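Janach Home Tasks
Simulation package for two-arm mobile manipulators
Product page, last updated 2026-06-10

Overview
Home Tasks is a set of furnished rooms and tabletop jobs for testing grasp and reach policies before they run on hardware. Each room loads with a two-arm robot model, a head view and a wrist view for each arm. The Druria living room comes with a table, a sofa, a television, wall art and a slatted wooden unit. Object start poses can be fixed or drawn from a seed.

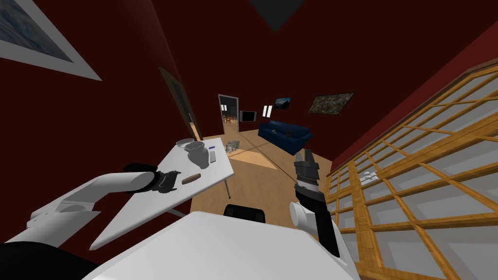

What the license covers
5 rooms, 38 tabletop objects, 2000 seeded start layouts
Robot description files and controller settings
Support by email through the Dolan plan

Wrist view
The wrist view is rendered from behind the open fingers, so the gap and the target share one image. Long objects with rounded ends are the usual first test. Surface texture is kept at full detail at close range, including seams and fine markings. Texture quality can be lowered in the Horero settings panel to save memory.
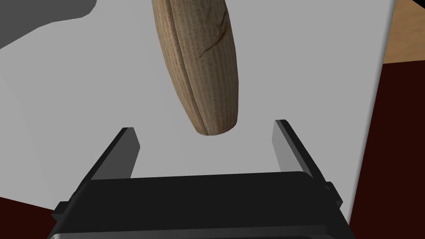 Can I add my own objects?
Meshes import with a mass, a friction value and a collision shape. If no collision shape is supplied, the importer builds one from the mesh. Check it before a long run, as thin handles may be filled in.

Ordering
Single-seat and lab licenses are available. Lab licenses include 2 major updates; the next is planned for October.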